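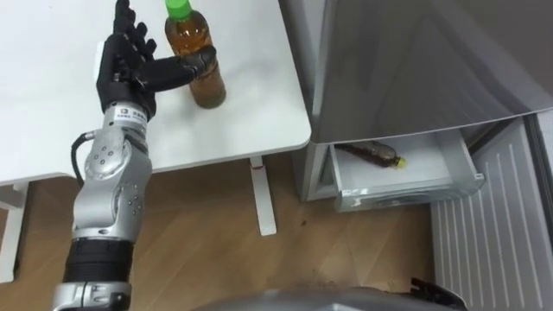

Robot hand with the thumb against a bottle on the desk. A second bottle lies in the open drawer.

Doment humanoid evaluation: progress report to the Requena Fund
Prepared by Wendy Kettle, Jamcombe
2022-01-08

Work this period went into the bottle handling part of the review. The Doment package under review consists of the robot, two hands, the head camera and the control software. Setup at Jamcombe is finished and both arms have been calibrated. Hugo Prieto wrote the test plan and Ladi Ekwueme runs the sessions.

The task uses two places for a bottle, a desk and a low pull-out drawer. The robot works from a standing position at the end of the desk. We logged 2593 attempts, and 2545 of them have complete recordings. The other 48 have gaps in the arm data and are left out of the analysis. They stay in the archive in case Doment wants them.

Reaching to the desktop gives us little trouble. The drawer is harder. It is low, the door above it hangs over the back part, and a bottle lying on its side has to be approached at an angle. Ladi has split the drawer reach into two moves, one to clear the door and one to go down. 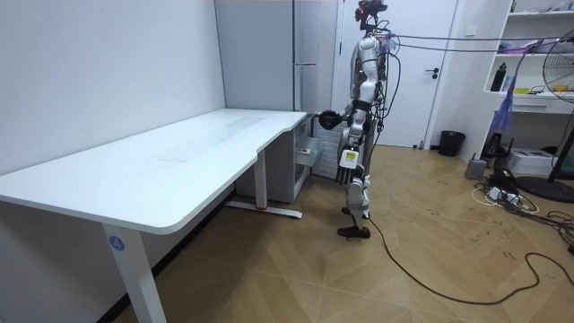

Cabling is still an open item. The supplied cables limit where the robot can stand, and we have asked Doment for a quote on longer ones. Katherine Puma is handling that order together with the spare finger parts. Doment support answered 7 tickets this period. The manual is thin on hand calibration, and Hugo has written our own page for it, which we will share with Eddale.

Spending is within the approved budget. The only unplanned cost was a replacement power supply.

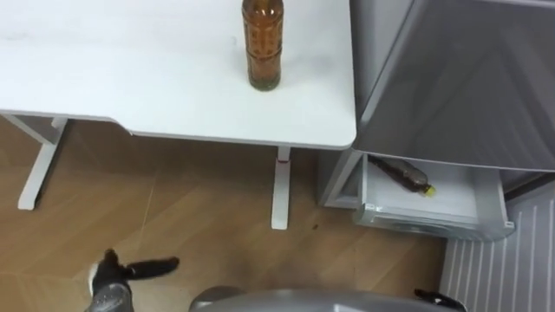
Head camera view of the desk and drawer, with a bottle in each.

Next steps:
Run 100 drawer attempts with the two-move reach.
Repeat the desk set with the left hand only.
Send the complete recordings to Ottmar Hollmann at Eddale for a second reading.

Scoring of grasp quality has not started and no success rates are given in this report. We expect to send the full review, with a recommendation on purchase, in June.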